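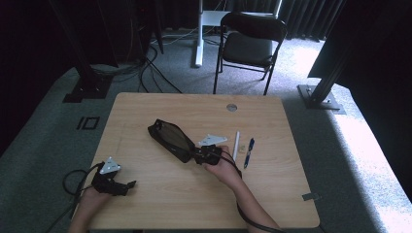

So I've finally got my packing down to one small bag, and I'm a bit smug about it! Four nights at Birthe's in December, trains both ways, and I didn't check a thing. The trick (if you can call it that) is little zip cases for everything – chargers, socks, the lot. I did forget my toothbrush, mind you, and paid silly money for one at the station. Next up is shoes. Two pairs or one? I keep changing my mind.

Filed under: Travel, Odds and ends
3 comments
Back to top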